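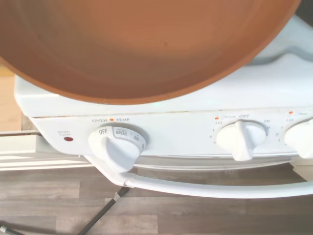
Kondard House kitchen meeting
21 May 2026, downstairs kitchen, then moved to the front room when we ran out of chairs

Minutes by me, Phong Văn, second floor back. I took these by hand and typed them up the same night, so if I've put words in your mouth, come knock and I'll fix it.

Present: me, both of the ground floor, first floor front, first floor back (until item 5, then a phone call), the attic. Apologies from second floor front, who is on nights this month and left a list on the fridge, read out under each item where it fit.

1. Last meeting's minutes
Read quickly and agreed. Ground floor wanted it noted that they never said the freezer was "a disgrace", they said it was "getting there". Noted! Sorry!

2. The stove
This took up most of the first half, as I think we all knew it would. The question was whether we ask Celter for a new one or keep the old white range going. Celter's quote for a replacement, delivered and fitted with the old one taken away, is $1,073, and they want us to cover half because they say the current one works. The attic asked whether it does work. Ground floor said they'd made a roast in it on Sunday lunch plans for years and never had a raw middle, and first floor front said the oven is fine but slow, and then we got into a long side chat about whether slow is the same as broken (I didn't write all of that down).

What we ended up with: we keep it for now and look again in August, when the lease papers come around anyway and Celter might feel more generous. Five in favor, and the attic abstained on the grounds of mostly eating toast.

A few things to do in the meantime:

The front edge of the cooktop, where it meets the control panel, needs a proper going over. There's a thin brownish line of grime sitting in the seam and a sponge just slides right across it. I said I'd try an old toothbrush and baking soda. First floor back swears by a wooden skewer with a bit of damp cloth around the end. We're going to try both and see, and whoever's method wins gets out of bin duty for a week.

Please don't scrub the lettering on the panel with anything rough. The red "Oven Cycle" print over at the left end is already faint, and it would be nice to go on being able to read which knob does what. The oven knob is the one off by itself on the left, for the benefit of anybody who moved in recently, and the four together on the right are the burners. Second floor front's list said, in capitals, CHECK IT POINTS TO OFF. Everyone agreed with the capitals.

Ground floor offered to print a small card for the wall saying which knob goes with which burner. Thank you, yes please, and make the writing big.

3. Pans
So, the copper-colored frying pan. I do love this pan and I was a bit emotional about it, as several people pointed out. The agreement is that it's a shared pan, anyone can use it, but:

wooden or silicone tools only, no forks
let it cool before it goes in the sink
hand wash, soft sponge
don't stack anything inside it without a cloth in between
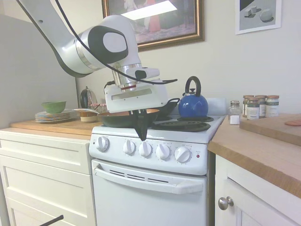
The front left burner is where it tends to live between meals, with the black skillet behind, and first floor front asked if we could get both of them off the stove altogether and hang them up. There was a fair bit of enthusiasm for this. The attic has a rail left over from a wardrobe that never got built, and reckons it would take 4 hooks with room for the lids. The only worry is the wall, which is old plaster and doesn't hold a screw well. Agreed to test one hook with the skillet first. If it's still up after a week we do the rest.

Ground floor asked who the skillet belongs to. It came with the house as far as any of us remember, so it's everyone's, and it could do with being oiled more often than it is. I've got oil. Just ask.

4. Kettle
Second floor front's list asked for the blue kettle to be kept on the back right burner and filled away from the edge. No objections, as that's where it goes already. First floor back would still like an electric one. We went back and forth for a while! The arguments for were speed and the fact that a coil burner takes forever at six in the morning. The arguments against were counter space, and me saying I like the blue one, which I accept isn't an argument. Ground floor saw a secondhand electric kettle at Đồng, the thrift place by the bus stop, and will go back and look at the cord before anyone spends money. If it comes home with us, the blue kettle stays too. That was my condition.

5. The counter beside the stove
Too much stuff on it, basically. The stack of plates with the green and blue rims has been parked there under the green bowl because the cupboard above the sink is full of jars that none of us will own up to. Suggestion from the attic: empty the cupboard, plates go in the cupboard, jars get sorted on the table, and anything past its date or without a lid goes. Agreed, and everyone seemed quite cheerful about it.

Cups: please take yours with you. The little beige one with the brown band has been claimed by three people so far, and I've asked them to sort it out among themselves.

Spoons and spatulas laid down on the bare wood leave marks. First floor front will bring down a spoon rest they got as a gift and don't use. The wood needs oiling anyway, and ground floor has most of a tin of Cuvetex board oil under their sink. It wants 2 coats and a night to dry between them, so we need to pick a time when nobody's cooking late. I'll put a sheet on the fridge for people to mark when they're out.

The drawers under the counter: second one sticks. Candle wax on the runners was suggested. I'll try it.

6. Money
The kitchen jar is fine. We agreed to buy sponges, baking soda and hooks out of it, and to stop buying the fancy dish soap, which ran out twice as fast as the ordinary one (attic disagrees, and asked for that to be written down, so it is).

7. Anything else
The window over the sink still needs a new latch. I'll write to Celter again and copy in first floor front, who is better at sounding stern.

First floor front's sister is visiting and may be cooking for all of us one evening. Everyone in favor, very loudly.

Who's doing what
Me: toothbrush test on the stove seam, wax for the drawer, fridge sheet, email to Celter
First floor back: skewer test, same seam, other end
Ground floor: card for the knobs, kettle at Đồng, board oil
Attic: rail and one hook
First floor front: spoon rest, stern sentences for the latch email
Everybody: jars

Next meeting when the counter's been oiled. Ground floor will bring the lemon cake again if there are lemons.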